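Print this page
E-mail this page

Minutes of the Working Group on Hand-Held Gripper Practice
Held at Stendgate, June 22, 2021

The group met at 9 in the morning. Members from Flovness, Stendgate and Quintanilla attended. Dellitside sent written comments only. The minutes of the May meeting were accepted with one correction: the word "certified" in item 4 should have read "checked."

1. Status of the draft code

The chair said the draft code for home recording with hand-held grippers now has 234 clauses. Several members asked who would read them. The Flovness member said a person working in a spare bedroom will read one page at most, and that page had better be the right one. The chair replied that the clauses were for site leads. The Quintanilla member pointed out that most home sessions have no site lead.

No change was made to the length of the draft. The secretary was asked to find out which clauses say the same thing twice.

2. Dellitside comments

Dellitside wants every session given a quality score by software before it is accepted. Their note claims this would cut review time sharply. The note does not say how the time was measured or on whose sessions. Two members said they had heard this before about the labeling tool, which was dropped within the year.

It was agreed that Dellitside may bring the scoring idea back once they can show what it rejects. A list of scores alone will not be enough. The group wants to see the rejected sessions next to the accepted ones.

3. The 1000-session target

Flovness reported that the target of 1000 home sessions is being treated as a fixed promise by people outside this group. The Stendgate member asked where the number came from. It does not appear in any minutes. The chair believed it came from an early slide.

The group would like it recorded that it never agreed to this target, and that a session should not be kept to make up a number. Quintanilla abstained – they have already put the figure in their own plan.

4. Clause 9, work surface and small items

The present wording calls for "a plain, level surface, free of clutter." Pages from the visual supplement were on the table for this item.

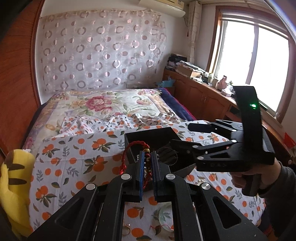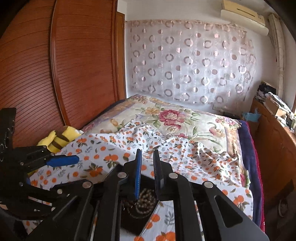

Clause 9 drew the longest discussion of the morning. The Stendgate member argued that "plain" was written by someone thinking of a lab bench and cannot be enforced in homes. Put a patterned cloth under the work, such as the white one with printed oranges, and the session fails on paper before a single bead has been picked up. Quintanilla asked whether a rule that fails so many ordinary rooms is a rule or a wish. Flovness was not ready to drop it and said small beads are hard enough to find again on any print, for the person as much as for the reviewer. The chair asked if anyone had evidence either way. Nobody had.

It was agreed to strike "plain" for now and keep "level." The words "free of clutter" were changed to "clear within reach of the grippers." One member asked for a dissent to be noted, on the ground that "within reach" has no meaning until someone writes down whose arms are being used.

5. Two-gripper work

The draft says both grippers must be "under control at all times." The group could not agree on what a reviewer would look for. Flovness offered "held by the handle whenever raised," and this was accepted as a stopgap. Stendgate will try the wording with 2 people who have not seen the draft and report what they think it means.

6. Training certificate

Quintanilla proposed a short online course with a certificate. Members were doubtful. The sample course can be passed by clicking through it, and one member had done so during the break. The proposal was sent back. Any new version must include a practical task with a real gripper.

7. Other business

The Stendgate member asked again for the tracked-changes copy of the draft, first requested in May. The secretary will send it this week.

Actions
Secretary – list of repeated clauses; tracked-changes copy to all members.
Stendgate – trial of the two-gripper wording.
Flovness – new text for clause 9, including a meaning for "within reach."
Quintanilla – revised course, with practical task.
Dellitside – rejected sessions, if they wish to go on with scoring.

The date of the next meeting was left open until the new clause 9 text has gone out.

Print this page
E-mail this page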